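Guter 129 round table, white writable top: notes after one winter

The Guter 129 is sold as a meeting table that doubles as a drawing surface. The number is the diameter in centimeters. I bought one from the Després showroom in Zikesdale in February and have used it daily for planning work and group sketching.

Assembly took 40 minutes with the supplied hex key. The base comes in two halves that bolt to a center plate, and the top drops onto four threaded inserts. One insert was seated slightly proud and needed a washer before the top would sit level. The instruction sheet shows the washers in the wrong step. Read it through once before starting.

Stability is good. Leaning on the rim with full body weight produces a small deflection and no rocking. The leveling feet have a short range, enough for an uneven tile floor but not for a sloped one. Five adults can sit at it if nobody needs a laptop open, and four is more comfortable.

The writing surface is hard and very smooth. Standard dry-erase ink wipes off with a plain cloth on the same day. Ink left for a week needs a damp cloth and some pressure. Red is the slowest color to lift and black the easiest. I tried Nekow markers and a cheaper unbranded set, and saw no difference in how they erased. After over 200 wipe cycles I can find no ghosting, only a fine haze near my own seat where I rest my forearm.

Glare is the main defect. The gloss finish reflects overhead fixtures directly, and text written under a light is hard to read from the opposite side. Meirion Llewellyn, who has the same table in a room with side windows, reports less trouble in the morning and more after 3 p.m. A matte version would fix this, but Guter does not list one in this size.

The edge band is tight all the way around and has not lifted. Spare feet can be ordered separately, and mine took two weeks to arrive. I would buy the table again for a room with indirect light.

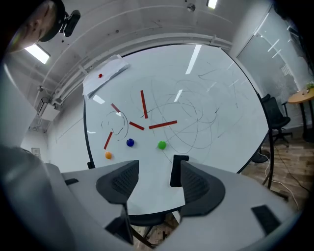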